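Equipment planning meeting, Noltitz project
August, 10.00, small meeting room at Okmont

Present: Dinesh Rao (chair), Nithin Kamath, two colleagues from the hand recording desk, one from accounts
Apologies: the workshop, who sent their points in writing

## 1. Previous minutes

The minutes of the last meeting were accepted with one correction. Under "Gripper fingers" it was written that the soft fingers are ordered. They were only quoted. The order is still open and is treated under item 4 today.

## 2. Work on the small parts task

Dinesh asked for a short report from the recording desk before we speak about money, so that everybody has the same idea of what the equipment must do. The work with paper clips continues. The person at the desk wears a band on each wrist, with the printed marker squares, and does the sorting and gathering with bare hands. The recordings go to the group that trains the two-arm robot.

The desk reported that paper clips are a good choice of material. They are cheap, they hook into each other, and a robot finger has much trouble with them. The weak side is that they spread over the whole surface and must be collected again between the takes, and this takes time from the recording. A shallow tray was proposed. The training group does not want a tray in every recording, so we will have both kinds, with and without.

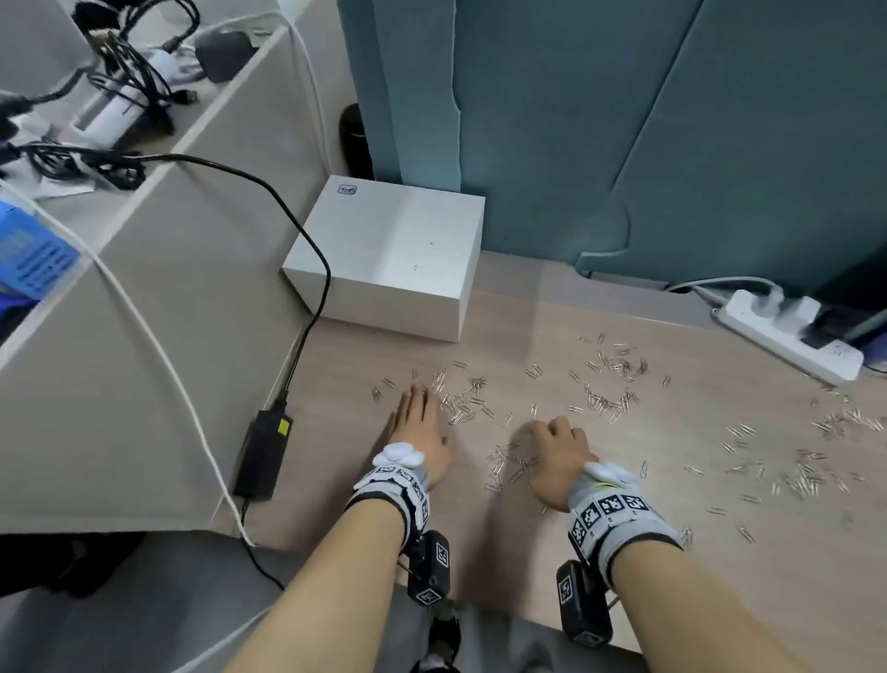 *Paper clips spread over the recording desk, both wrist bands worn.*

The question was asked if we should already go over to smaller parts, for example washers. It was agreed to wait. First the robot side must show that it can take one clip out of a pile and put it down in a given place.

## 3. Second pair of wrist sets

At present one pair is shared by everybody who records. When a strap is in the wash or a module is on charge, the recording stops. In the last period 32 hours were lost in this way, according to the log of the desk. Dinesh said that this number is higher than he expected and he would like to see how it is divided between charging, cleaning and repair.

Two offers were received for a second pair:

- Zolix: 2,737 euros, with charger, spare straps and delivery. The warranty is one year.
- Achari: the price is lower, but the straps and the charger are not in it, and they could not give a delivery week.

Accounts remarked that the two offers cannot be compared as they stand. When we add the straps and the charger to the Achari offer, the difference becomes small. The recording desk prefers Zolix because the bands would be the same type as the ones we have, and the calibration file can be used again. One colleague mentioned that the present strap is a little wide for thin wrists and moves when the hand turns. We will ask Zolix if a smaller size can be delivered for the same price.

Decision: we buy from Zolix, on condition that the smaller strap is possible. If it is not possible, the matter comes back to the next meeting.

The recording desk also wished to have in the minutes that fine two-handed work, where the fingertips of both hands meet, is the part where the tracking is lost most often. The new pair should be tested with this kind of work first, and not only with the easy flat movements over the desk.
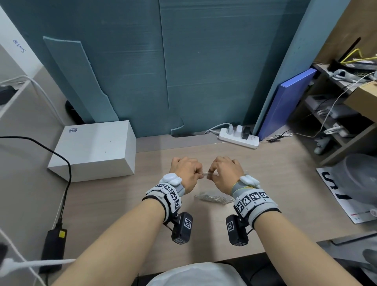
**Nithin Kamath**
Purchasing and minutes, Noltitz project

## 4. Gripper fingers for the robot side

The workshop wrote that the present hard fingers push the clips away when they close. They ask for soft fingers with a thin tip. The offer is 700 euros for one full set, which fits both arms. They also ask for a second set as reserve, as the tips wear out quickly on metal.

There was some discussion on this. Accounts would prefer to buy one set, use it for a few weeks and then decide. The workshop is afraid that a late order means the robot stands still. Dinesh proposed to buy one set now and to ask the supplier to keep the price for the second one until the end of the quarter. This was accepted by all.

The force sensor for the left arm was also on the list of the workshop. It is moved to next year's budget. Nobody has made a calculation yet of what we gain with it, and Dinesh asks the workshop to write half a page on this before it is discussed again.

## 5. Small consumables and desk equipment

These can be bought by the desk directly, without a meeting:

- paper clips in more than one colour, so that also a sorting task can be recorded
- bags with a zip closure, to keep each mix of clips apart
- labels for the bags
- cable clips and one longer power strip
- a mat for the desk top, without shine

On the power strip there was a remark. More chargers will come with the second pair, and the strip should be fixed at the back of the desk so that the cables do not go over the working area. The present cables are to be tied up at the same time - this was already asked in the last meeting and is still open.
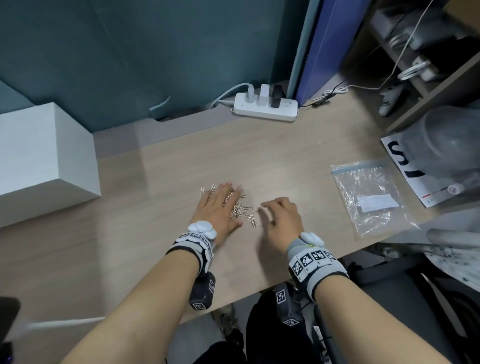 *Silver clips mixed with gold and copper tones. The power strip is along the back of the desk.*

It was agreed that a mixed pile shall become a standard material for the recordings. The recording desk writes down the proportion of the colours on the label of the bag, so that the same mix can be prepared again on the robot side. Until now every person has made the mix by feeling, and the training group could not compare the results.

The mat is bought once, for one desk. If the clips are harder to pick up from the mat than from the desk top, we do not buy a second one.

## 6. Budget position

Accounts showed the table. After the wrist sets and the first set of fingers, there is still money in the equipment line for consumables until the end of the year, but not for another large purchase. The repair of the robot base is paid from the maintenance line and is not counted here. Accounts asks again that all invoices carry the project name Noltitz. Last month two invoices came without it and were booked on the wrong line.

## 7. Actions

| Who | What | Until |
|---|---|---|
| Nithin Kamath | Ask Zolix for the smaller strap, then send the order | end of August |
| Nithin Kamath | Inform Achari of the decision | after the Zolix order is confirmed |
| Dinesh Rao | Agree on the fixed price for the second set of fingers | next meeting |
| Recording desk | Divide the lost hours by cause | next meeting |
| Recording desk | Order consumables, tie up cables | end of August |
| Workshop | Half a page on the force sensor | next meeting |

## 8. Any other business

The recording desk asked for a chair with lower armrests. The armrests of the present one touch the edge of the desk and the person cannot sit close enough. Dinesh will look if there is one free in the office before we buy.

The meeting was closed at 11.20. The next meeting is in the same room, and the workshop is asked to attend in person.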